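## 7. Working near food and hot appliances

Okay, this is the section I get the most questions about, so I've rewritten it from scratch with Tamsin Strickland looking over my shoulder (she did the original risk assessment for the Skasik benches and has opinions about cords). It covers any two-arm task where there's a kitchen appliance on the table. If you're only folding towels or sorting blocks, skip to section 8.

I'm assuming you've already finished the arm homing in section 4 and that both e-stops have been tested today. Today, please! Yesterday's tick on the sheet doesn't count.

### 7.1 Before anything goes on the table

1. Park both arms in the wide pose, grippers open and clear of the middle of the table.
2. Wipe the tabletop and let it dry. I use plain dish soap and water. The citrus spray under the sink leaves a film and the plates skate around on it.
3. Wipe the gripper fingers with a fresh cloth. If the fingers are going to touch anything someone might eat, swap to the food-only set in the blue tub and write it in the log. Otherwise, whatever they touch goes in the green bin afterwards, no matter how good it smells.
4. Check the wrist camera cables. You want enough slack for a full wrist turn but no loop big enough to hook a lid or a handle. Give the wrist a slow turn in teach mode and watch the cable the whole way round.

> **Note:** Senthil Namboodiri keeps a bag of soft cable ties in the top drawer. Use those. Hard zip ties chew through the sheathing, and I've replaced 2 camera leads this year already.

### 7.2 Placing the appliance

1. Set the appliance down by hand, near the centre of the table, where both arms can get to it without stretching. Arms at full reach get shaky and you'll see it in the grasps.
2. Run the power cord off the back, away from the grippers. Have a proper look at it from the side too, as a stiff cord likes to stand up behind the appliance, and the planner in Nadar doesn't know it's there unless you add it as a keep-out zone.
3. Leave it unplugged for the first dry run. I know, I know, it adds a few minutes. Do it anyway.
4. Put the receiving plate beside the appliance, fully on the table, with room for a gripper to come down next to it without clipping the rim.
5. Glossy plates throw reflections that confuse the depth reading. If the preview shows holes along the rim, dim the overhead light one step and reload the preview before you go fiddling with thresholds.
6. Laptops, drinks and phones live on the side desk. That one's a house rule and Jayanthi Kaimal will absolutely move your coffee for you.

### 7.3 Running the task

1. Load the Kornine food profile. It sets the lower speed limit and the soft grip, and it resets itself every time you log out, so check it even if you set it this morning.
2. Say "arms live" out loud and wait for an answer from whoever else is in the room.
3. Step through the first pick one waypoint at a time, hand on the e-stop.
4. Pick whatever's closest to the plate first, so the arm isn't carrying one item over the others.
5. If something drops, stop the run before you reach in. Don't try to catch it. Nithin Gowda's error code for this is 153, and it's the one to put in the log.

> **CAUTION:** Steam burns. With a hot appliance, switch it off at the wall, take the lid off with mitts while the arms are parked, and wait 7 minutes before going live. Steam also fogs the wrist cameras, and a fogged camera will happily tell you there's no obstacle.

> **CAUTION:** Never leave a powered appliance on the table with the arms live and the room empty. Not even to grab the door.

### 7.4 Packing up

Park the arms, unplug at the wall, wipe everything down again and initial the sheet. If you changed fingers, change them back, or the next person's grip calibration will be off and they'll come looking for me.
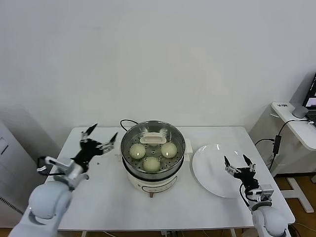
*Figure 7-1. Steamed bun task: steamer near the centre of the table, plate to its right, both grippers open.*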